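Reading Room > Stories > City Pieces

Last updated June 24, 2020

The plaque on the Brudelow Building says it was the tallest structure in the city when it opened. I was paid to find out whether that was so, and I went in expecting that it wasn't.

The new owners were a company named Bultis. They had bought the place with the tenants still in it, and they wanted a booklet for the lobby, eighteen pages, with something good on every page. The woman who hired me said the history had already been written, really, and I would only need to tidy it. She handed me a folder. Inside was an older booklet from the bank that had owned the building before them, and on its first page was the sentence from the plaque, word for word.

"Which came first?" I asked. "The plaque or this?"

She said she didn't see that it mattered, if they agreed.

I have worked on a lot of old buildings and every one was the tallest, or the first with an elevator, or the only one left standing after the fire. Put all the booklets end to end and you would have a city made of nothing but firsts. I took the folder home and read it with a pencil. According to the bank, the Nurkia brothers had come from nowhere with two mules and built the Brudelow in a single summer. The marble in the lobby had been meant for a cathedral. A president had eaten lunch in the basement grill. Which president was left to the reader.

I started with the mules, because mules eat and somebody has to pay for the feed. There was no bill for feed. There was a bill for eighty barrels of lime, and a complaint from the tailor next door, who said the dust had ruined a bolt of gray wool and that he had been promised an end to the work by September. It was the same complaint four years running. So much for the single summer.

The marble took me longer. I went down to the lobby early, before the guard got particular, and laid my hand on it. It was cold in the right way. Then I went around behind the mail chute, where a panel had been taken off for the wiring, and looked at the edge. The marble was as thick as a slice of toast, with plaster behind it. I don't say it was never meant for a cathedral. I say it would have been a cheap one.

"You seem to be taking things out," said the woman from Bultis when I brought her the first pages. "I don't see what you're putting in."

I said I was putting in the tailor.

She didn't want the tailor. She wanted the height. Everybody asked about the height, she said, and there was an architect upstairs at Vahidi, on the ninth floor, who had the original drawings and could settle it. I rode up. The elevator had a brass plate that called it the first in the county, and I let that one go by.

The man at Vahidi had the drawings in a long flat drawer. He was polite about it, though I think he had been asked before. He unrolled the front elevation and weighed down the corners with a stapler and a coffee mug, and we bent over it together. 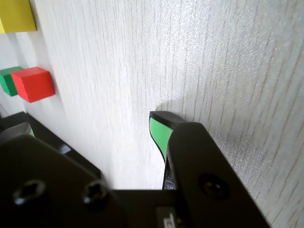

The main roof was marked plainly enough. Above it somebody had drawn a tower, with a little flag on top, and beside the tower a figure had been written in and rubbed out and written in again. The ink was a different color from the rest.

"Was the tower ever built?" I said.

"There's a base for it," he said. "You can go up and stand on it."

"But was it built?"

He rolled the sheet up from the bottom, slowly, so that the flag went last. He said the tower was on the postcards. I said I had seen the postcards, and that on one of them there was also an airship tied to it.

We went up. The last flight was iron and I held the rail with both hands. On the roof there was tar, a water tank, and a square of brick, knee high, with a tin lid over it. I stood on the lid. To the east was the old Nurkia warehouse, which has never had a plaque of any kind, and I could see the undersides of the pigeons going around its chimney. I had to tip my head back to do it.

"It was thirty feet," the man said. "The tower. It would have been thirty feet more."

"That would have done it," I said.

"If the warehouse was there then."

I asked him if it was. He said he had always understood the warehouse came later, and I asked who he had understood it from. He thought about that for a while with his hands in his jacket. Then he said there had been a booklet.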